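Vellance amplía la serie Ciler de accesorios de baño con recubrimiento en polvo de baja temperatura

Gillcombe, 22 Sep 2026 – Vellance, fabricante de accesorios para baño y lavadero, ha anunciado la ampliación de su serie Ciler con un proceso de recubrimiento en polvo de curado a baja temperatura para piezas de varilla. 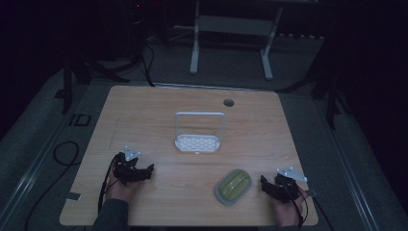 Cestillo de alambre blanco con asa alta y jabonera ovalada gris sobre una mesa de madera clara.

El nuevo proceso se aplicará en la planta de Gillcombe a toda la gama de cestillos, soportes y estantes de varilla de la serie. La línea anterior, de curado convencional, dejó de funcionar en julio y sus equipos de desengrase se han integrado en la instalación actual.

El tratamiento consta de 3 etapas: desengrase alcalino, pasivado sin cromo y aplicación electrostática del polvo de poliéster. El curado se realiza en horno continuo, con control independiente de temperatura en la zona de entrada y en la de salida. Según los ensayos internos de la empresa, las probetas recubiertas superaron 300 horas de exposición en cámara de niebla salina neutra sin formación de ampollas en las superficies planas. En los puntos de soldadura, donde el espesor de la capa es más difícil de controlar, el criterio de aceptación se ha fijado por separado.

«Los cruces de varilla son la zona crítica de cualquier accesorio expuesto a jabón y humedad permanente», señala Rekha Shakya, responsable de ingeniería de materiales de Vellance. «Hemos modificado el ángulo de las pistolas y la separación entre piezas en el transportador. El espesor es ahora más uniforme en la cara interior del asa y en los bordes de las ranuras de drenaje».

El catálogo de la serie Ciler pasa a incluir 51 referencias, entre versiones de sobremesa y de fijación mural. Las piezas murales se suministran con 2 juegos de anclajes, para alicatado y para placa de yeso. Las cotas de montaje no varían respecto a la edición anterior del catálogo, por lo que los soportes ya instalados admiten los nuevos cestillos.

La distribución a instaladores y almacenes de fontanería correrá a cargo de Mohammed, que mantendrá existencias de los acabados blanco y gris. Los demás colores se fabricarán bajo pedido.

«Los plazos para acabados especiales dependerán del tamaño del lote – los pedidos pequeños se agruparán por color», indica Tavion Kincaid, director de operaciones de Vellance.

Las fichas técnicas, las plantillas de taladro y las instrucciones de limpieza están disponibles para profesionales a través del servicio técnico de Vellance. La empresa desaconseja el uso de productos abrasivos o con cloro sobre las superficies recubiertas.

Contacto de prensa: Departamento de Comunicación de Vellance, Gillcombe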